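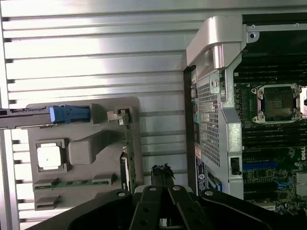
Dorance Technical Notes, Issue 2, page 100

Recording and labelling wrist-camera trials for workstation disassembly

Prepared by Waltraud Diekmann, Erkville Laboratory

Purpose of this note

This note sets out the procedure used in the Serra study for collecting and labelling manipulation trials on opened desktop workstations. It is intended for staff who are joining the study and for partner groups who wish to repeat the work with their own equipment. Readers should already be able to operate the arm and should have completed the bench safety induction.

The study asks whether a policy trained on wrist-camera views alone can find and handle small parts close to a crowded circuit board. The view from the wrist takes in both gripper fingers, and in the example at the head of this page it also takes in the open Dell chassis and the grey plastic carrier on the ribbed metal surface to its left. A small black part is upright at the fingertips. Views of this kind make up the greater part of the Serra set.

Before you begin

Disconnect the workstation from the mains and wait until the power supply has discharged. Wear an earthed wrist strap whenever your hands enter the chassis. If a processor socket has been left open, the operator must treat the contact field as an exclusion zone and set it in the Ikine planner as a keep-out volume. Bent contacts cannot be repaired on site.

Check that the camera lens is clean and that focus and exposure are locked. Automatic exposure must be switched off. Ribbed or polished metal gives strong reflections, and an exposure that changes as the wrist turns will darken the board at the moment it is most needed. Set the exposure against the board and accept that the brightest ridges will lose detail.

Step 1. Place the chassis

Lay the chassis with its open side facing the arm's working area. Leave enough clearance beside it for any tray or carrier that forms part of the task. Move the arm by hand through the full path at low speed. Stop if the outer arms of the gripper come near the handle or the chassis wall. The fingers are narrow at the tips but the linkage behind them is wide, and most contacts in the first series involved the linkage.

Step 2. Define the task

Write the task in a single sentence before recording. The sentence should name the part, the starting place and the finishing place. "Place the part on the carrier" is acceptable. "Tidy the bench" is not. Enter the sentence in the session sheet exactly as it will appear in the label file.

Step 3. Record

Start the recording with the gripper open and clear of the chassis. Carry out the task at a steady pace. Do not correct a poor grasp by pushing the part against a memory slot or socket frame; open the fingers, withdraw and try again. Failed attempts are kept and marked as such. Each session consists of 200 trials, with a rest for the operator after the first 100.

Step 4. Label

For each trial, mark the frame of first contact, the frame of secure grasp and the frame of release. Where the part is hidden by a finger, mark the last frame in which it can be seen and enter the code H. Do not guess its position. Parts that cannot be identified from the view should be labelled by colour and general shape only.

A second person then labels the same trials without sight of the first set. Differences of more than 2 frames are referred to the study lead.

Result to date

The first series produced 1282 usable trials. Policies trained with the failed attempts included recovered from a missed grasp more often than policies trained on successful trials alone. The gain was largest for dark parts held against a bright metal background, where the first grasp was most often poor. No gain was found for parts already seated in a carrier.

The result applies to one gripper and one design of chassis. Groups using a different finger shape should record a fresh series before drawing any comparison.

Storage and naming

Save each session under the station letter, the operator's initials and the session number, in that order. The session sheet must be stored in the same folder. Files without a sheet are removed at the June review.

Questions about the label codes should be sent to the Erkville Laboratory in writing.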